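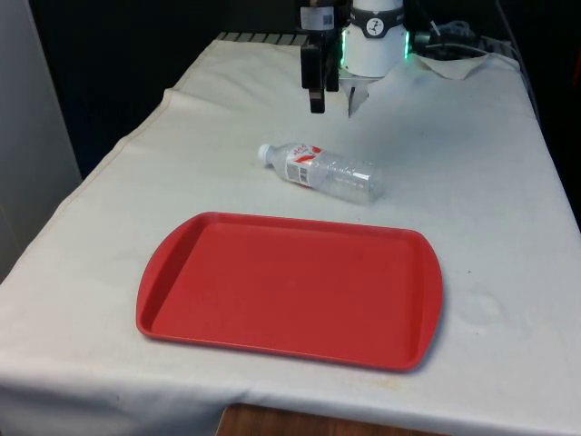 Red tray and water bottle on the cloth, Tuesday.

Tuesday, late afternoon

Started on the serving tray. It has rounded corners, a raised rim the whole way round, and ends that widen into lips for the hands. The base is flat and smooth. I like the lips. The Zervas trays we had before ended in a plain rim and the thumbs always finished up inside with the food.

Weighed the tray on the kitchen scale three times and entered the mean in the notebook, page 72. The scale drifts by 2 grams when the heater is on, so I switched the heater off and waited for the reading to settle. The room got cold quickly.

The bottle is the ribbed clear kind with a white screw cap and a red and white label near the neck. On its side it makes a poor load for a tray. The ribs give some grip to the fingers but very little to a flat surface, and a cylinder finds any slope. Upright, the question is only how high the center of mass sits. I have written both cases down and will work out the tilt angle for each tomorrow – the formula in the Galtine handbook assumes a full bottle and needs changing.

The off-white cloth stays. Bare tabletop gave too much glare last week and I could not judge the edge of anything. The cloth does wrinkle, and a wrinkle under one corner is enough to spoil a level reading. Iron it before the next session, medium heat, no starch.

Still to do: ask Follside whether the tray comes in a shorter length. Order felt pads, pack of 40. Find the good spirit level, last seen in the Clivus box under the stairs.

Supper was soup, carried up on the old tray. Spilled a little at the landing.

Recent entries
Felt pads, cork pads
Scale drift and the heater
Glare on the bare tabletop
What is in the Clivus box
Old trays, measured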